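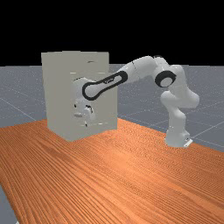 Is the robot open day at Kurkgate suitable for a school group?

Posted by Raghda Awwad

I'm thinking of taking nine sixth formers to the open day in February. The leaflet says there is a simulated demo with an arm and a cabinet, then a talk by someone from Allance. Has anyone been? I'd like to know if they get to do anything or just sit and watch. We also need to be back by 3.30.

Vaughan Nepia

Went last year with my daughter. Parking is terrible. Good cake though.

Kulap Meesuk

I took a group in the autumn. The demo is all on screen - a white arm and a plain box of a cabinet on a wooden table, nothing else to distract them. The presenter changes the viewpoint so you can look at the gripper from different sides.
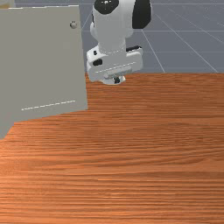
Ours let two students pick the starting position and then run it again, so ask for that when you book. The talk was 40 minutes and a bit heavy on maths. The hall holds 200 and the back rows can't see much, so get there early. We left at 2 and missed only the questions at the end.

Francine Melnyk

Agree with Kulap about the seats. Groups have to book through the office, not the website. If you want to see real machines, try Zolivdale instead, but they only open on a Sunday.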